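Small Things in Open Boxes: Do We Need the System?
Speaker notes, Catalina Saavedra
Talk for the Plarkari home storage evening, 25 minutes including questions

Last updated: May
764 shares | 10 comments

Opening

Wait for the chairs to stop scraping. Start with the drawer story, the short version. I bought a set of fabric dividers from Allby for 17 dollars, spent an evening folding washcloths into thirds, and by the end of the month the dividers were in the closet with other things I meant to use.

Ask who owns dividers. Ask who could find them tonight. Leave a pause after the second one.

What I was told

The claim goes like this: small soft things (washcloths, dusters, odd socks, cleaning cloths) make a mess because they have no fixed home. Give each kind a compartment and the mess goes away. Delia Cisternas makes this case well and she is in the room, so be fair to it. Read her line from the handout as printed.

Then say where I get stuck. I can believe a labeled compartment helps with screws. A washcloth is a different animal. It gets used, it goes in the laundry, it comes back in a heap with everything else, and now somebody has to sort it by kind before it can go home. That is a new chore, and I have yet to see it counted in anyone's before-and-after photos.

Also, folding. I have read that a folded cloth takes less room. Less room than what? If the box is half empty the point is moot. Slow down here, people tend to write this bit down.

The Zanance boxes

Keep this brief. Nice lids, I'll give them that. My trouble is the lid. With a lid on, putting one cloth away takes two hands and a clear surface, so the cloth ends up on top of the lid. Mine did — all winter.

The plain box

Four slides, no clicking back. One open cardboard box, a mat to work on, small soft things. Talk over them and let people look.

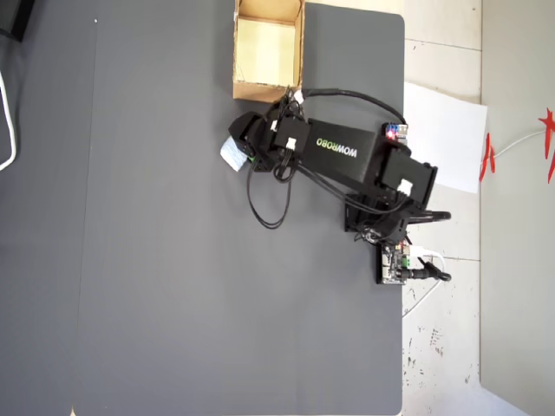
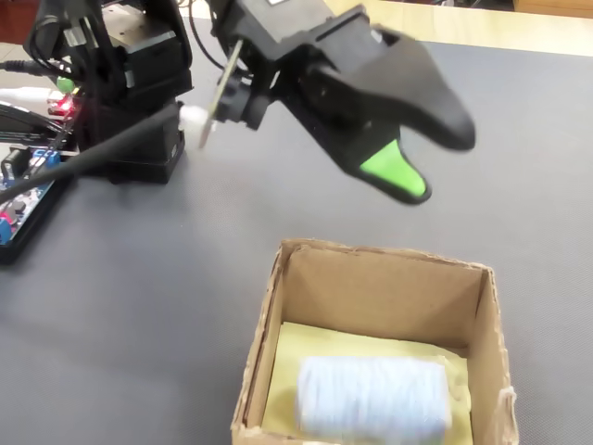

Lining: the pale yellow on the bottom of the box. Torn edges do no harm.

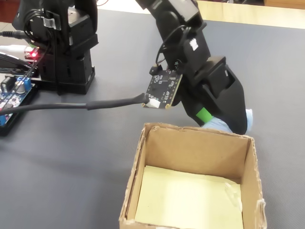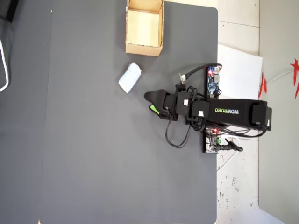

What I'd want to see before I pay for anything

A box of your own, from the recycling. Line the bottom if you like, a sheet of paper will do. Put it where the cloths come off the line or out of the dryer. Drop them in. Leave the top open.

Try that for 10 days. If you can still find a cloth when you need one, I don't see what the dividers are for. If you can't, fine, come and tell me, and I will say so at the next one of these.

I'm less sure about baby clothes. Sizes do matter there and a heap may be a bad idea. Say this before someone asks.

Questions I expect

Dust. Yes, an open box gets dusty. So does a shelf. Turn the top cloth over.

Looks. Somebody will say cardboard is ugly. It is, a bit. Mine sits behind a door.

Mice. Pass this one to Reuter, who knows more about basements than I do.

Handouts are on the table by the exit. Give Delia the microphone if there is time left.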